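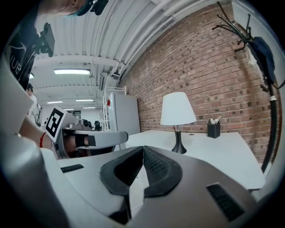
Consuelo Montoya wrote to ask whether the light readings were taken with the fluorescents on or with just whatever comes in from outside, and could I please put that in the README where a person can find it. Fluorescents on, every time! And now it's in the README.

iston-room-light
README

We use cookies to remember your settings. Accept / Manage

So this is my little collection of light readings from the big room at Iston, the one with the brick wall and the white corrugated ceiling. I wanted to know where to put the work tables so people aren't squinting, and I got carried away (as I do) and ended up with over 200 readings. They're yours if you want them.

What's in the folder

readings.csv – one row per reading, five columns: spot, height, lux, time of day, note
spots.txt – where each spot is, in my own words
old/ – two early tries with a meter I didn't trust. Skip these unless you're curious.

How I name the spots

I go by the ceiling. The beams are long and parallel and run toward the back of the room, so "along" means with the beams and "across" means the other way. "Pipe side" is the side where the white pipes and conduits run along the top of the brick wall. I started out with left and right and mixed them up all through January, so a few notes still say "left" when they mean pipe side. I've fixed the ones I caught.

The lights are rectangular fluorescents. "Under" in the spot column means straight below one, and "gap" means between two. I took each gap reading five times and kept the middle one.

Things to know before you use it

Table height only, no floor readings. I wore a dark shirt for all of it and held the meter at arm's length, but my shadow probably got into a few rows anyway. Those say "me?" in the note column.

Katiyar asked for a version in foot-candles. It's on my list – divide lux by 10.76 for now.

To do

Redo the far end in the evening
Clean up spots.txt
Ask Didetti if their room plan can go in here too

Contact: Grindden room notes | © Grindden | Back to top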